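Reading time: 6 minutes

Chapter 10
Small Rooms: Storage and Where It Goes

Start with the floor. Most people start with the shop, then come home with something that doesn't fit, then work around it for years. So: floor first. Measure it, draw it, shade in the bits you can't use. Door swing. Window you need to reach. Radiator. What's left is your working area, and in a small bedroom it is never as much as you'd hoped.

The rooms in this chapter are mostly from Drestau, in the terraces behind the harbour, with a few from Canemport where the ceilings are higher but the plots are narrow. Same problem in both. A bed goes in and the room is nearly used up. Everything else has to share the strip round it.

Key words for this chapter: footprint, reach, clearance, dead corner. Learn these four now, they come up on every page from here to the end of Part Two.

Footprint is the floor a thing covers. Simple enough. A tall shelf and a low shelf can have the same footprint and hold very diffrent amounts. Students forget this and draw everything as if height cost nothing or, the other way, as if height didn't exist. Draw the plan and then draw the wall. Both. Every time.

Reach is how far a person can stretch comfortably from where they'd normally stand or sit. Not the furthest they can manage on tiptoe. If you have to kneel on the bed to get at a shelf, the shelf is out of reach, whatever the tape says. Things out of reach fill up with items people don't want, and stay that way.

Clearance is the empty space something needs in order to be used. A drawer needs room to come out. A cupboard door needs room to swing, plus room for the person opening it to stand back. Open shelving needs the least, only space for an arm and for whatever the arm is carrying. Hence its place in small rooms, despite the dust. 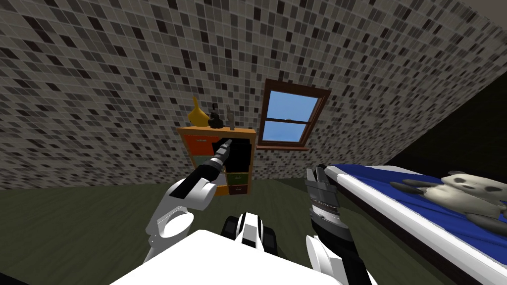 Fig. 10.1 Small wooden shelf unit against the far wall of a bedroom.

Walls opposite the door tend to be the first choice for shelves, and often a good one. You see the shelves as you come in, you can tell at once what's on them, and they don't narrow the way through. Side walls are harder. A unit on a side wall eats into the walkway for its full depth, and a walkway that's too tight gets used as a dumping ground sooner or later.

Depth, then. Deep compartments look generous in the shop. At home the back half goes dark and things get pushed into it and forgotten. The Zerisgate household survey (see Further Reading) asked 516 tenants to empty one shelf each and say which items they had used that month. On deep shelves, 271 of them found something they thought they'd lost or given away. Shallow shelves did much better. Paint the inside a pale colour if you're stuck with a deep one, it helps a bit.

Dead corners. Where two runs of furniture meet and neither can be opened properly. Old answer was a curtain across and a rail behind it, still works. Newer answer is to leave the corner alone and put a lamp in it. Don't try to rescue every corner, some cost more then they give back.

A word on money. The Dogbe Street refit, which we follow through the next three chapters, had 3000 to spend on each flat, and that had to cover painting as well. So no built-in wardrobes. Plain units, low ones mostly, moved about the room until they sat right and only then fixed to the wall. Fix them, by the way. Any unit a child could climb gets a bracket at the top, and the screws go into something solid, plaster alone won't hold.

Before section 10.1, do this. Take the smallest bedroom you can get into. Draw the plan and one wall. Mark the bed, then everything else that touches the floor. Hatch the clearance for each piece in pencil. Where two hatched areas overlap, fine, as long as both things aren't wanted at the same moment. Where hatching runs into something solid, you've found a fault. Write down what you'd move and where to. Keep the drawing, you'll need it again in 10.4 when we get on to lighting.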